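Effect of Water Content on Plate Compactor Passes in Thin Gravel Layers
Project report, Construction Equipment Laboratory
Valentin Cozma and Amerley Dogbe

Summary

Small forward plate compactors are widely rented for paving and path work. The operator is usually told how many passes to make, and much less often told how damp the material should be. In this project a single compactor was run over strips of crushed gravel prepared at three moisture levels, and the settlement of each strip was measured after every pass. Damp gravel reached a steady level in fewer passes than dry gravel. Wet gravel settled quickly at first but pumped at the edges of the plate, and its final surface was uneven.
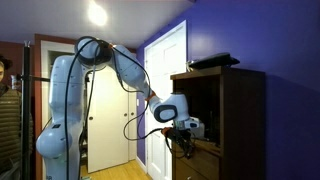 Bickerstaff, April

1. Background

A plate compactor works by spinning an off-center weight above a flat steel base. The base strikes the ground many times per second, and the particles under it shift into a tighter arrangement. A small amount of water helps the particles slide past one another. Too little leaves friction high, and too much fills the gaps that the particles would otherwise close.

Most published guidance on moisture is written for large rollers and thick lifts. Rental users working with bedding layers under pavers have little to go on. The handbook supplied with our machine, a Revura forward plate with a gasoline engine, says only that the material should be "slightly moist."

2. Equipment and material

The Revura plate was used for all runs. It has a fixed throttle stop, and the engine was warmed up at idle before each session. The travel speed was not controlled except by the operator, and the same operator (Dogbe) guided the machine throughout to limit variation.

The gravel was Bura crushed stone from one delivery, stored under a tarp. It contains a moderate share of fines. No sieving was done beyond removing visible oversize pieces. A rubber paving mat from Plurkia was available but was not fitted, as it changes the impact on the surface.

3. Test strips

We prepared 14 strips side by side on a concrete slab, each confined by timber edging. Each strip was 1,000 mm long between the measuring points, with extra length at both ends for starting and stopping the plate. Gravel was placed loose in a 40 mm layer and leveled with a straightedge resting on the timber.

Four strips were dry, five were damp, and five were wet. Water was added with a watering can fitted with a rose, and the gravel was turned by shovel until the color was even. Wet strips were left to stand until no free water could be seen on top.

4. Measurement

Settlement was read from a steel bar laid across the edging, using a depth gauge at three marked points. Readings were taken before the first pass and after each of the next six. The mean of the three readings was used in the analysis.

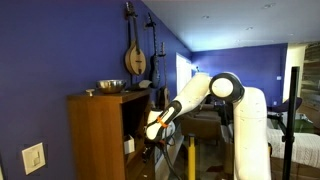
Moisture was checked by drying a 1,000 g sample from each strip in an oven and weighing it again. The sample was taken from the middle of the layer immediately before the first pass. For transfer and mixing we used a stainless steel mixing bowl, the same sort of bowl as the one on top of the cabinet, as gravel fines wipe off the smooth surface easily and little of the sample is lost. The bowl was weighed empty before each use and the scale reset. Samples that had been left uncovered for longer than planned were thrown out and taken again.

5. Results

Dry strips settled slowly and were still moving slightly at the sixth pass. The surface stayed loose and could be disturbed with a boot heel.

Damp strips showed most of their settlement in the first two passes. After the fourth pass the change was smaller than we could read reliably with the depth gauge. The surface was firm and closely knit. One damp strip behaved more like a dry one, and its oven result showed that it had received less water than the others. It was kept in the data under its measured moisture.

Wet strips settled most on the first pass. From the third pass onward, fines and water came up along both sides of the plate, and the center reading rose slightly on two strips. The plate also slowed and had to be pushed.

6. Sources of error

The slab under the strips is much stiffer than natural ground, so the pass counts should not be carried over directly to site work. Operator speed was not logged. The depth gauge point can rest on a stone or between stones, which affects any single reading. Edging moved outward slightly on one wet strip and was wedged before testing continued.

7. Further work

The same procedure should be repeated over compacted soil. A second set with the paving mat fitted would show whether the mat changes the number of passes needed on damp gravel. Logging engine speed with a simple clip-on meter is also recommended.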